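Projektbericht: Planung und Beschaffung für die Greifzelle
Verfasser: Aldo Testa
Stand: 2. April

1. Ausgangslage

Unsere Gruppe hat im Januar die Aufgabe bekommen, für die Greifzelle im Labor einen Beschaffungsplan zu schreiben. Der Roboterarm war schon vorhanden und gehörte nicht zu unserem Budget. Für alles andere, also Behälter, Befestigung, Kabelführung und Testobjekte, durften wir höchstens 800 Euro ausgeben. Eine komplett neue Zelle hätte laut Angebot der Firma Haslam 3391 Euro gekostet. Dieser Weg war damit für uns geschlossen.

2. Vorgehen

Zuerst haben wir eine Liste gemacht, was wirklich gekauft werden muss und was man im Labor ausleihen kann. Den Behälter konnten wir gebraucht von Plistmont übernehmen. Bei den Testobjekten haben wir uns für Spielzeug entschieden, weil es günstig ist und sehr verschiedene Formen hat. Dafür waren 100 Euro eingeplant.

Schwieriger war die Befestigung. Das Angebot von Monham enthielt einen festen Rahmen mit 5 Wochen Lieferzeit. Wir haben lange diskutiert und dann Klemmen gewählt. Sie sind weniger elegant, aber man kann den Behälter damit schnell wieder lösen und den Platz anders benutzen.

3. Kosten im Betrieb

Im ersten Entwurf hatten wir nur den Kaufpreis gerechnet. Unser Betreuer hat uns darauf hingewiesen, dass auch der Verschleiß zum Budget gehört. Der Boden des Behälters und die schräge Trennwand haben deutliche Kratzer und abgeriebene Stellen.
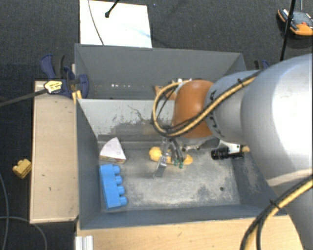 Deshalb steht im zweiten Entwurf eine eigene Zeile für Ersatzteile. Darin sind auch Kabelbinder und ein Ersatzkabel enthalten. Ob der Betrag für ein ganzes Semester reicht, können wir noch nicht sicher sagen.

4. Offene Punkte

Für die Greiferfinger fehlt noch ein zweites Angebot. Die Firma Vestel hat auf unsere Anfrage bis jetzt nicht geantwortet. Außerdem muss geklärt werden, wer die Testobjekte nachkauft, wenn die nächste Gruppe die Zelle übernimmt. Die Tabelle mit allen Einzelpreisen befindet sich im Anhang A.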